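Category: Facilities & Automation | Press releases

Last updated: March

REWI OPENS PLANNING SERVICE FOR BUYERS OF CLEANING ROBOTS

New service lets care homes and hotels test a machine in a simulated copy of their own rooms before they set a budget

Landudham - Rewi, the supplier of planning tools for building services, has today opened a new service for organisations which intend to buy cleaning robots. The service is named Plotcombe. It permits a buyer to try different machines in a computer model of the building, and to receive a written budget plan, before any order is placed.

The service is intended for care homes, small hotels, student houses and other places with many bathrooms of similar shape. In such buildings the cleaning of bathrooms takes a large part of the working day, and it is often the first task for which managers ask the price of a robot. It is also the task where a wrong purchase is most easily made. A machine can work very well in the hall of the seller and then meet a door which opens to the wrong side.

During the preparation of Plotcombe, Rewi studied 260 bathroom layouts from buildings of different age. The layouts were put into the simulator and used to check four questions that are important for the budget: whether the machine can enter, whether it can turn, whether it can reach the floor beside the fixtures, and whether a member of staff must be present to open or close a door. The answer to the last question has a strong effect on the yearly cost, and many buyers do not include it in their first calculation.

The rooms in the simulator are kept simple. Walls, floor, doors, windows and fixed items such as the sink and the toilet are included, and the doors can be set at different angles. Small items can be added later, when the buyer wishes to know how the machine will behave in a room that is in daily use.

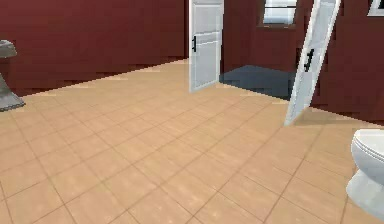 The position of doors was also the main point raised by Miveseck, which used the service in its trial period for two of its residential buildings. Miveseck said it had planned to pay for the largest model on the market, and that after the simulated tests it changed the budget to a smaller machine and put the difference into door holders and staff training. It added that it would have liked to receive the maintenance costs earlier in the process, as these were more difficult to explain to its finance department than the price of the machine.

Rewi has taken this remark into account. In the version which opens today, the maintenance costs are on the first page of the plan, together with the purchase price and the cost of leasing.

What the buyer receives

Each plan contains a list of the rooms tested, with a result for every machine that the buyer wants to compare. Rooms are marked as suitable, suitable with changes, or not suitable. Where changes are needed, they are described in plain words, for example a lower threshold or a door that must stay open during cleaning. The plan then gives the costs over four years, including spare parts, brushes, batteries, software fees and the hours of staff.

The buyer can also ask for a comparison between purchase and lease. Rewi does not sell cleaning robots and does not receive payment from the makers. The plan belongs to the buyer and may be used freely in a tender or shown to a bank.

The price of a basic plan is 769 pounds for one building. It includes the modelling of up to four types of room and the comparison of two machines. Additional rooms and machines are charged separately, and the price for these is agreed in writing before the work begins. Buyers with several buildings can ask for a common plan, provided the rooms are of the same type.

How to prepare

To begin, Rewi needs a floor plan with measurements, the width of each door and the side to which it opens. It is helpful also to know the material of the floor, because tiles with wide joints and smooth vinyl do not ask the same from the wheels. If no floor plan exists, a member of staff can take the measurements with an ordinary tape, following a short guide that Rewi sends by post or e-mail.

Buyers are advised to begin well before the budget round of their organisation. A plan for one building is normally ready in four weeks. Applications which arrive before the end of May will be treated in time for budgets that are closed in the summer.

The simulated test does not replace a trial on site. Rewi recommends that every buyer asks the supplier for a trial in at least two real rooms before signing - one that was marked as suitable, and one that was marked as suitable with changes. Water on the floor, cleaning products and the habits of residents are not fully covered by the model, and the plan says this clearly next to each result.

A second part of the service, for kitchens and laundry rooms, is in preparation and is expected to open in October. Organisations that already have a bathroom plan will be able to add these rooms without sending their floor plan again.

About Rewi

Rewi makes planning tools for cleaning, transport and storage inside buildings. Its office is in Landudham. The Plotcombe service is offered in English, and written plans are delivered as a printed copy and as a file.

Questions from the press and requests for a sample plan can be sent to the press desk of Rewi in Landudham, which is open from 9 am to 4 pm.

Shares: 26 | Comments: 2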